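Countertop Fruit Station: Frequently Asked Questions

These are the questions that come in to the Clernik help inbox most often about the wire shelf and the fruit basket. If yours isn't here, write to us. We answer on Friday, sometimes earlier if it's raining.

Is this a shelf or a fruit bowl?

It's both, sold as a pair. The shelf is called Sheehan and the basket is called Ulla. The names were picked before anyone had settled what the things were for, and by then the labels were printed.

What does the shelf consist of?

A black metal frame with wire grid on the sides and back, and light wooden shelves. The lowest shelf doubles as the base and sits right on the counter. You don't need feet, pads or risers, although people keep asking us to sell them some.

Why wire grid and not a solid back?

Air. Fruit gives off gas as it ripens, and fruit in a closed cupboard ripens the way gossip travels. A grid lets it breathe. You can also hang things on it with small hooks: measuring spoons, a tea strainer, the scissors everyone denies having moved.

Where should the basket go, on the shelf or in front of it?

Wherever you'll reach into it. Most customers start with the basket on the lower shelf because it looks tidy there, and by the second week it has moved out to the counter and stayed. We've given up arguing. Leave yourself room to set down a grocery bag and either spot will do.
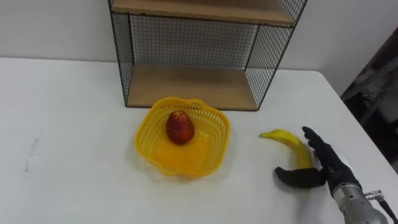

If you do keep the basket out in front, save the lower shelf for things that don't mind being ignored. Onions and garlic are good. So is the cookbook you got as a gift. Bread is all right if you eat it quickly, and a trial if you don't.

How much fruit should I put in at once?

Less than you want to. The basket will take a heap, but whatever is on the bottom of the heap gets forgotten, and you'll meet it again later under worse circumstances. One layer is plenty. Buy again when you run low.

Can I keep different fruits together?

Bananas and apples speed everybody else up. If you want your pears ripe by the weekend, put them in with a banana and keep an eye on them. If you want them to last, give the banana its own spot on the top shelf. Citrus gets along with most things. Berries belong in the fridge and we won't be taking further questions on berries.

My mango is rock hard. Is the basket doing something wrong?

The basket is a basket. Leave the mango at room temperature and press it gently near the stem once a day. When it gives a little, eat it or move it to the fridge. Color tells you very little, since some kinds are red long before they're ready.

How do I know when a pear is ready?

Press the neck, close to the stem. If it yields, it's ready. If the whole pear yields, you wanted to ask us this sooner. Make a crumble.

How do I clean the basket?

Warm water, dish soap, a soft brush. The floor is solid, so juice collects there and doesn't run through onto your counter. The sides are full of small openings, and a dried raisin can live in one of those for a very long time. An old toothbrush gets it out. Please use one that has retired from teeth.

And the shelf?

Dust the grid with a dry paintbrush. Wipe the wooden shelves with a cloth that's damp and no more than that, and dry them right away. Don't soak them. One customer put hers in the bathtub and sent us a long letter about it, and all we could tell her was the sentence before this one.

Does the basket come in other colors?

Yellow is the one we stock. We had a gray one for a while under the name Jinatar and sold 43 of them. You may draw your own conclusions; we certainly did. Yellow has the advantage that you can find it on a crowded counter before coffee.

Will it look odd against a white wall?

We think it looks best there. White counter, white wall, black grid, something yellow. If your kitchen is already busy, pull everything off the counter, put the shelf back first and the basket second, and then be slow about what else you let return. The mail should not be let return.
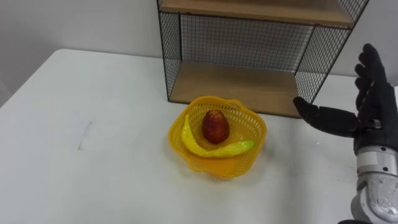 Try it that way for a week before you buy any more storage. Most of what lived on the counter turns out to have a drawer somewhere, and the rest can be fought over at dinner.

Do I need to fix the shelf to the wall?

On a counter, with light things on it, we don't. Push it back near the wall and keep the heavy jars low. If you have small children or a cat with ambitions, tie it back, and move the jars to a cupboard.

I get fruit flies every September. Any advice?

Empty the basket, wash it, and check every piece before it goes back in. Anything split or leaking goes out to the compost right then, and not into the kitchen trash where it can carry on. Then set out a small dish of vinegar with a drop of dish soap. Give it 2 days, and change the dish if it's still busy.

What if a part is missing from my box?

Check under the cardboard flap, where the screws are taped. There should be 6. If you have fewer, write to us and we'll mail you the rest. If you have more, keep them in the drawer with your other mystery screws.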